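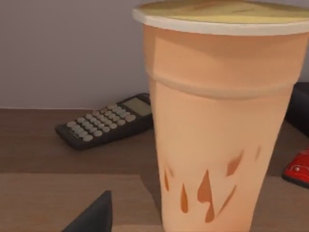 Moltitik Fasto, moulin à café manuel : mon avis après deux mois

Note : 4/5
Acheté 109 euros, avec mes sous. Livré le 12 juin 2020, carton un peu enfoncé, rien de cassé dedans.

Contexte vite fait. Je buvais du café à emporter tous les matins, le gobelet jetable avec couvercle, posé sur le bureau jusqu'à midi. Un budget. Puis télétravail, donc cafetière à piston, donc café moulu du supermarché, donc déception. Une collègue, Itzel Zamudio, m'a parlé du Fasto. Elle hésitait avec le Sandoval, moins cher, mais la manivelle avait du jeu sur celui de son frère. J'ai pris le Fasto.

Prise en main

Lourd. Plus que je pensais. Le corps tient bien dans une main moyenne, avec les mains mouillées ça glisse par contre. La manivelle se plie pour le rangement, bonne idée, le clip fait un peu jouet. Bol de 30 g, pas un gramme de plus. Pour deux grandes tasses il faut s'y reprendre à deux fois, c'est pénible quand on est pas réveillé.

Le réglage se fait par une molette sous le moulin, 42 crans. Notice en anglais et en allemand, pas de français. Les crans ne sont pas numérotés, on compte les clics depuis le zéro. Je me suis trompée trois fois la première semaine. Depuis j'ai un petit trait de feutre sur la molette et ça va.

La mouture

Très bien pour le piston. Régulier, peu de poussière au fond de la tasse. Je suis au cran 28, j'ai essayé 24 - trop amer chez moi, avec un café du Guatemala torréfié moyen. Pour le filtre papier, bien aussi, un peu plus fin. Espresso, j'ai pas la machine donc je peux pas dire. Moka italienne, correct, il faut tourner longtemps et le bras le sent.

Temps : une minute et demie pour le bol plein. Un café très clair demande plus, ça bloque par moment, il faut revenir en arrière d'un quart de tour.

Nettoyage

Brosse fournie, minuscule, elle perd ses poils. J'utilise un vieux pinceau. Ne PAS passer les meules sous l'eau, c'est écrit en tout petit page 6. Démontage facile, remontage moins : il y a une rondelle qui s'échape et roule sous le frigo. Gardez la à l'oeil.

Le SAV

Joint du bocal fendu au bout de trois semaines. Mail au vendeur (Platcombe), réponse le lendemain, joint neuf dans la boîte aux lettres en cinq jours, gratuit. Rien à redire.

Pour : mouture régulière, solide, silencieux à côté d'un électrique, SAV correct.
Contre : petit bol, crans sans numéros, brosse nulle, pas de notice en français.

Je le rachèterais, oui. A 109 euros j'aurais aimé une housse - elle est vendue à part, et chère en plus. Si quelqu'un a testé les meules de rechange je suis preneuse d'un retour.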